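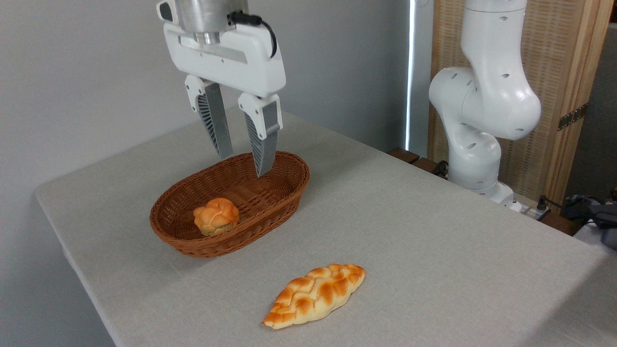
Robot Teaching Operators, part-time
Brekeo, Ulness Building, 2nd floor
Posted November 2019

Brekeo is hiring two operators to teach household and kitchen tasks to our robot arms. You will move an arm through a task by remote control while the system records each motion. Current tasks include putting bread in a basket, taking it out again and setting it down on a cloth. Later tasks will use cups, lids and folded towels.

What you will do
Run the same short task many times, with small changes in where the items start
Mark each run as good or bad and write a short note on the bad ones
Reset the table between runs
Report loose cables or odd arm behavior to the shift lead

What we need
Steady hands and patience with repeated work
Able to sit or stand at a station for two hours at a time, with breaks
Clear written English
18 or older

No robot experience is needed. Game controller or sewing experience helps. Training is paid and takes place in the first week. Left-handed applicants are welcome; the hand controls can be switched over.

Hours and pay
12 hours a week, mornings or afternoons. Pay is $975 a month. The contract starts in December and may be extended.

To apply
Send a resume and a few lines on your available hours to Zarmeena Rana, Operator Program. Applicants we invite in will do a short trial at the controls with Khurram Durrani. The trial is paid.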